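Plant Notes, 13 February 2022

Robot kitting at Skernholm: what changes for the stores team

The first robot kitting cell at Skernholm has been in regular use on day shift since August. It prepares parts for the Mirkum line of small control cabinets. This item sets out what the cell does, what it doesn't do, and how the work of the stores team has been reorganized as a result.

Kitting means collecting the loose parts for one cabinet and putting them in trays so that the assembler doesn't have to leave the bench. Until last summer all of it was done by hand from the shelving in the stores. A picker worked from a printed sheet, walked the aisles, filled a cart and signed the sheet at the end. Over 356 part numbers are held for the Mirkum line. Of these, the cell is currently approved to handle 26, chosen by how often they are ordered and how well the gripper can hold them.

The work is now split as follows. A picker brings the parts to the cell and sets them out on the table. The robot, running the Pyo control software, moves each part to its tray in the order given by the kit list. Parts need not be placed in fixed positions, but they must not touch a part of a different type, and tall parts should not stand in front of short ones. The picker then checks the finished kit and releases it to assembly from the screen beside the cell.

Mixed kits remain the slowest. Switches, power supplies, capacitors and fasteners differ in weight, height and surface, and the gripper needs a different approach for nearly every one. A sheet-metal housing can be held firmly by its sides. A capacitor standing on end has to be taken gently and kept upright, and a hex nut offers very little to hold.
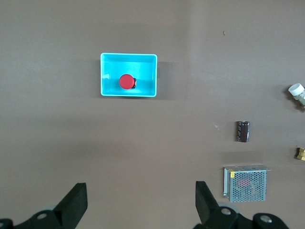
For that reason grip settings are kept per part number and not per family. When a supplier changes a housing or a sleeve, the old settings are withdrawn and the part goes back to hand picking until it has been tested again. Testing takes one operator most of a morning. Requests go through the stores desk - please do not edit the settings at the cell, even for a part that looks identical to the previous one.

Staffing has not been reduced. The stores team is still four people per shift, but the duties are different. One person is assigned to the cell, and the other three cover goods in, hand picking and returns. The cell position rotates every two hours. The first plan had one trained operator there for the full shift, and it was dropped after comments that the job was too still and too repetitive. All pickers are now trained on the cell, and the training is recorded at the same grade as forklift work.

Walking distance is down for whoever is at the cell. Lifting isn't, as the picker still loads the table, and the heavier power supplies arrive in full cartons. A lift table has been ordered from Skikier and will stand on the goods-in side. Until it arrives, full cartons should be opened on the low rack and the units carried over one at a time.

Two points have come up often at shift handover. The first is responsibility for errors. A kit released from the screen counts as checked by the person who released it, in the same way as a signed sheet. If there is no time to check a kit, leave it unreleased and note it in the log. The second is stoppages. Any operator may stop the cell at any time and does not need to give a reason on the screen. The reason field has been made optional.

The next parts to be tested are terminal blocks and cable glands. Cable glands are supplied in bags and will have to be emptied out by hand first - whether that leaves any gain in time is one of the things the test is meant to show. Night shift will continue with hand picking for now, and the printed sheets stay in use there.

Questions about rotation or training should go to the stores desk.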